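Flemov opens orders for cable-handling kit

3/10/21

Flemov has started taking orders for Flitorano, an add-on kit that lets a small robot arm pick up, guide and coil loose power cords. The kit costs $828 and comes with two fingers, a wrist camera and the software to run them. Shops that already own a suitable arm can order the fingers alone for $282.

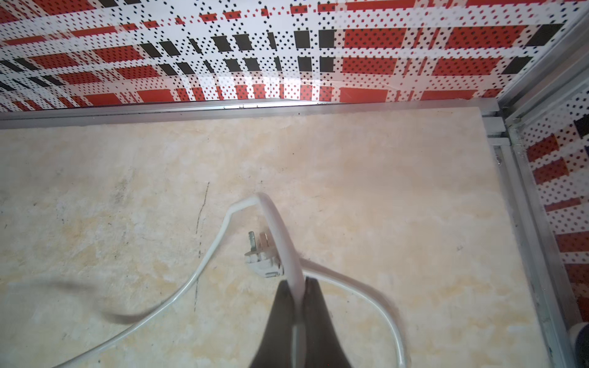
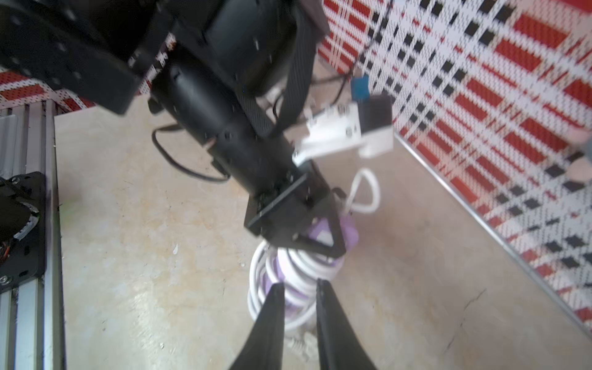

Work with white cable at the robot's fingers. The second picture also shows a coil around a lavender-purple object.

The kit is aimed at repair shops, rental firms and small packing lines, where cords are still mostly wound by hand. Cords are hard for robots to handle. They bend differently each time they are put down, they cross over themselves, and a heavy plug can drag the free end out of place. Flemov says its software looks for the cord through the wrist camera and picks a new grip point after every move, so the cord does not have to be laid out straight first.

The fingers are narrow, with tapered tips, and attach with four screws. Flemov lists them for round cords only. Flat cords and cords with a fabric cover are not supported, and the company gives no date for adding them.

Zernedden, a rental firm that supplies lamps and small appliances for trade shows, had a kit on loan before orders opened. It ran 319 cords through a test cell over the loan period. The firm said 300 were coiled without a person stepping in. Most of the others were cords that arrived with a tight knot already in them. The kit can loosen a simple crossing, but it stops and calls for help when it finds a pulled knot.

Speed is the main complaint. Zernedden said an experienced worker is still faster on a short cord, and it plans to use the kit mostly for returns that come in late in the day and can be left to run. It also asked for a clearer stop message, as the current one gives only a code that has to be looked up in the manual.

Installation and training are sold separately through Zacharias, which will also handle repairs. A one-year warranty covers the camera and wiring but leaves out the finger tips, which Flemov treats as wear parts. Replacement tips are sold in pairs.

The first kits are due to ship in June. Orders are limited to two per customer until then.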